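Search reports
Enter keyword

Breritgate evaluation fund, progress report no. 3
Sisteck table-clearing kit (two-arm package), loan period
To: Inger Bech
From: Steinar Østergaard, for the Illirham test group
June 12, 2025

Inger, short version first because I know you have the budget round. Kit is installed, running, and does most of what the quote said. Software side is weaker than hardware side. We are on schedule apart from the training material, which is late and is our fault. No extra money asked for in this period. One decision needed from you, see near the end.

Where we are

Setup finished. Both arms mounted, calibrated and signed off by Bjartur. Sisteck's installation guide is decent up to the chapter on cabling, then it stops being a guide and turns into a parts list. Bjartur called their support line twice. First call, good answer in ten minutes. Second call, they promised a callback that never came. He sorted it himself the next morning. Have noted both in the support log, you asked for that last time.

The safety stop was tested on each arm seperately and then together. Fine. The restart after a stop is slow, you have to go through the whole homing routine again, and there's no way to skip it in the version we have. For a cafeteria that will be annoying at peak hours. For us it's just coffee time.

Work this period

Main job was pick and stack with plastic tableware. Plan was to start with plain white dishes like the ones in the Hjaltadóttir canteens, but the white ones gave the vision module a hard time on a pale surface, so we moved to bright colors on a dark green top and will work back toward white from there. Nanna wrote the new task list. Starts with single picks, then picks where one dish is inside another, then picks with dishes close together. She changes the layout by hand between runs, no fixed pattern, so the kit can't get lucky on memorized positions.

Single picks are good. Small plates and bowls both. The grip on a thin rim is better than I expected from the brochure, and the wrist angle is chosen sensibly nearly every time. Where it goes wrong is nested dishes. The software tends to treat a cup in a plate as one object, then goes for the outer edge. Nanna has a workaround (lower the merge setting, rescan before each pick) but it costs time on each cycle and a normal customer would not find it in the manual. We had to ask.
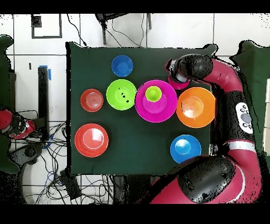 Mixed-color layout, right arm holding a small magenta dish above the large magenta plate. Green cup is in the same plate.

Same-color pairs are their own headache. Small dish over a big one in the same shade, the edge detection gets confused and the placed item sometimes gets reported as missing. Glossy bowls with a hard light reflection also cause trouble, the module reads the bright spot as part of the shape. Þórarinn tried turning down the overhead lights and the false readings dropped. Not a fix you can ask a canteen to make, though. Sisteck say an update in August handles reflections. We'll believe it when it's loaded.

Two-arm mode: only started. Both arms can work from the one task file, but handing over between them has to be scripted by hand and the script editor is clumsy. It lost Þórarinn's work 3 times before he began saving outside the editor. I'd rate this the weakest part of the whole package. The sales sheet makes it sound finished and it isn't.

Cabling. Still a mess on the floor around the table. The kit ships with cables longer than needed and no channels or clips. Bjartur wants proper covers before we let visitors in, and I agree. Cost comes out of the small parts line, already approved.

Money

Spent so far this period: 1940 on spares, table surface and lighting adjustments. Within the line. Loan fee unchanged. Nothing spent yet on the travel line, the Hjaltadóttir visit moved because their kitchen is being refitted. Will try to get it in before the next report.

Late or at risk

Training material for kitchen staff. Should have been done in draft. Nanna was pulled over to the nested-dish problem and I let it slide. New plan is 14 short cards with one action on each, in place of the long manual. First 10 are written, not checked. Inger, if you want to see them in rough form just say so.

Support contract. The one Sisteck offered covers hardware only. Software questions are billed per call after the loan ends. This wasn't in the first quote, and I have asked them to put it in writing. No reply yet.

Decision needed

Do we extend the loan to cover the August update or hand the kit back on the agreed date? My view, extend. The hardware is solid and the faults we found are nearly all in software they say they're changing. Without the update we'd be writing a final review of a version no one will be buying. Bjartur agrees, Þórarinn would rather give it back and look at a simpler single-arm kit. His note is attached seperately, please read it, he has a point on price.

Next period

White dishes on the dark top, then on a pale one. Nested picks with the rescan setting left on. Cable covers in. Handover script, one working version at least. Cards checked by someone who actualy works in a kitchen. Then the visit.

Run logs are in the shared folder under Sisteck, sorted by task. The early ones have the wrong arm labels, left and right swapped, Bjartur is correcting them. Don't quote from those until he's done.

Steinar

Illirham test group | Contact: Steinar Østergaard, project office | © Illirham | Back to top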